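Sorting by hand and eye: an interview with the head of learning resources at Gradstead

21/03/2024

The resources room at Gradstead occupies the ground floor of what was formerly the bursar's office. It lends play and teaching materials to nurseries, childminders and infant classes across the district, and it holds 218 boxed sets, of which 213 were in circulation or ready for loan when we visited. The remaining sets were awaiting replacement pieces.

The head of learning resources has been in post for 19 years. We asked first how the collection of coloured blocks, now the most frequently borrowed part of the library, had come to be established.

"When I arrived there were two cupboards of jigsaws and a box of wooden trains," she said. "Blocks were regarded as something a setting would buy for itself. In practice, many of the smaller settings had bought one set years before and had lost a good part of it. They asked us whether we could help, and we began with four boxes."

The sets now lent by the library are assembled by its own staff from several suppliers. The basic box, known in the catalogue as Delusus, contains solid shapes in a small number of strong colours. A larger box, Fuso, adds further sizes and is intended for children who are already confident in naming what they handle.

Asked why the range of colours had been kept so narrow, the head of learning resources explained that the decision had been taken after a long trial with borrowing settings.

"We used to send out boxes with nine or ten colours. The children enjoyed them, of course, but the staff found that every conversation became a conversation about colour. With red, blue, yellow and green, a child soon meets two blocks that agree in colour and differ in shape, or the other way about. The adult can then ask a much better question."

She is particularly attached to the less familiar shapes. Cubes and cylinders are found in almost every commercial set, whereas stars and hexagonal blocks are not. The star, she noted, is usually the first piece to be picked up and the last to be put away.

"A star will not roll and it does not stack very obligingly. A child has to decide what to do with it. The hexagon is quieter, but it rewards patience. You can stand it on end, or lay it flat, and the two positions look like different objects to a three-year-old."
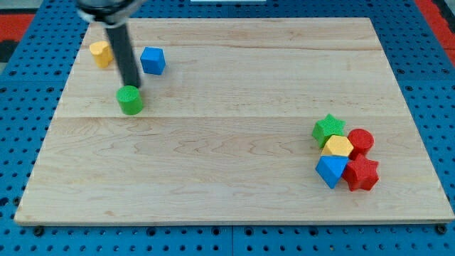

Coloured blocks on a maple board, with a group of five gathered at the right.

The boards on which the blocks are set out are a more recent addition to the service. Until then, borrowers were advised to use a table or a carpeted floor. Several settings reported that patterned carpets made it difficult for some children to pick out the pieces, and that large tables encouraged them to spread the blocks beyond one another's reach.

"A pale board gives the activity an edge," she said. "It is a modest thing, but children understand it at once. What is on the board belongs to the game. We chose light wood so that all four colours would show clearly, the yellow included. On a white surface the yellow was tiring to look at for any length of time, and on a dark one we lost the blue."

The boards are oiled once a year, in June, when most of the boxes have been returned for checking. Varnish was tried and given up after it began to chip at the corners. The grain is left visible, and the head of learning resources reported that children often trace it with a finger before they touch a single block.

We asked what advice is given to staff who borrow a set for the first time. The library issues a single printed sheet, which has been revised on many occasions and has become shorter each time.

"The sheet asks them to put out a few pieces and leave the rest in the box. Eight is plenty. It then suggests that they push some of the blocks close together and leave the others further apart, and wait to see what the child makes of it. Some children will want to join everything into one group. Others will take the group to pieces. We ask the adult to say very little for the first few minutes."

The approach draws in part on the Říha method, in which grouping by nearness is introduced before grouping by colour or shape. She was careful not to overstate its influence. The library does not require borrowers to follow any method, and a number of settings use the boxes for free building alone.

"I should be sorry if anyone felt they were doing it wrongly. There was a childminder who used our triangular prisms as roofs for a whole term and never sorted anything. The children in her care could describe a sloping face very well by the end of it."

The care of the collection takes up a considerable part of the working week. Each returned box is emptied, wiped and checked against a card in the lid. Missing pieces are replaced from stock, and the library keeps a reserve of 1000 loose blocks for the purpose. Green is the colour most often in short supply, for reasons that the staff have not been able to establish.

"I have my suspicions about gardens," she said.

Looking ahead, the library intends to prepare a version of the Delusus box for children with limited sight, in which each shape would carry a distinct surface as well as a colour. Samples are being tried by two nurseries, and their comments will be considered before any order is placed. Settings wishing to borrow a box in the meantime may apply at the resources room during opening hours. Loans are for one half-term and may be renewed once, provided that the box has not been reserved by another borrower.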